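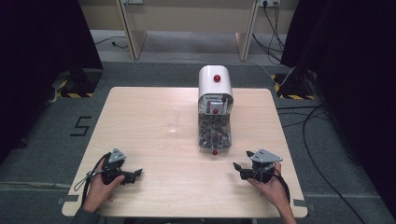 Subject: Re: [snackroom] Nut dispenser jams, and which glass to use

Replying to the question from last month about the countertop dispensers, quoted below so people can follow it.

> We bought a gumball-style dispenser for the break room in August and
> filled it with mixed nuts. The first two days were fine. Now the knob
> turns a little way and stops, and when it does let go we get either
> nothing or a big handful on the counter. The shop says the machine is
> not faulty. Has anyone on the list run one of these with nuts for more
> than a few weeks? Also, what do you put under it? We have been using
> paper cups and they tip over.
>
> One more thing. How often do you empty and wash it? The leaflet only
> says "regularly."

I have run two of these for a while now, one at home and one at the Plindier office, so I can answer most of it.

The jam is nearly always size. The wheel inside has pockets cut for something round and fairly even. Peanuts and small coated candies drop in without trouble. Whole almonds lie across the pocket and the edge of the wheel catches them. Brazil nuts are hopeless. If your mix has anything longer than the pocket is wide, take it out or chop it. I buy the Nel small mix and pick out the long pieces before filling. It takes five minutes and I have not had the wheel stop since I started doing it.

When it does stop, don't force the knob. I cracked a wheel that way and had to wait for a replacement from Roleck. Turn it back a quarter turn, tap the side of the container with your hand, and try again. If that doesn't free it, take the lid off, tip everything into a bowl and look down at the wheel. You will usually see half a nut wedged at the edge. A wooden skewer gets it out.

The big handful is a different problem. On mine it happened when the container was packed right to the top. The weight pushes down and the pieces keep coming past the wheel after it has turned. I now stop at two thirds. You refill more often but the portions are steadier. I weighed a full load once out of curiosity and it was over what I would want sitting out anyway. At the office I put in 200 grams at a time and leave the rest in a sealed jar in the cupboard.

Salt and sugar are the other thing to watch. Salted nuts leave a fine grit in the bottom, and honey roasted ones leave a film that makes everything stick. If people want honey roasted, put them in a dish with a spoon. Candy and nuts in the same load works as long as the candy has a hard shell. Anything soft will pick up nut dust and look bad by the afternoon.

For what goes under it: I gave up on paper cups too. Use a plain straight drinking glass, fairly heavy at the bottom. Measure the gap under the outlet first. Mine is too low for a tall glass, so I keep a short one next to the machine and hold it tilted under the opening while I turn the knob. One warning about clear glass on a pale wood table is that it is very easy to miss. I have knocked mine with my elbow more than once reaching for the lid. Either keep it on a dark coaster or put it on the same side every time.

The table matters a bit as well. These dispensers are top heavy once filled, and people turn the knob with one hand and nothing on the lid. Put it back from the edge, toward the middle, on something that doesn't rock. If the surface is slick, a piece of rubber shelf liner under the base keeps it from walking forward. Drusta sells a roll that can be cut with kitchen scissors.

Washing. I do the container every 2 weeks and the wheel at the same time. Empty it, wipe out the crumbs with a dry cloth before any water goes in, then wash with warm water and a little dish soap. Rinse well. The part people skip is drying. Leave everything apart overnight. If there is any damp left in the wheel housing the nut dust turns to paste and you are back to a stuck knob. Don't put the clear container in the dishwasher. The one at the office went cloudy after a single cycle.

If anyone in the room has a nut allergy I would not put nuts in it at all, and I would not switch a machine over from nuts to candy and call it clean. There are too many small gaps in the mechanism. Buy a second one.

I still haven't found a good answer for sunflower seeds. They go straight past the wheel whatever I do. If somebody has a wheel with smaller pockets that fits the ordinary base, please post where you got it and what it cost.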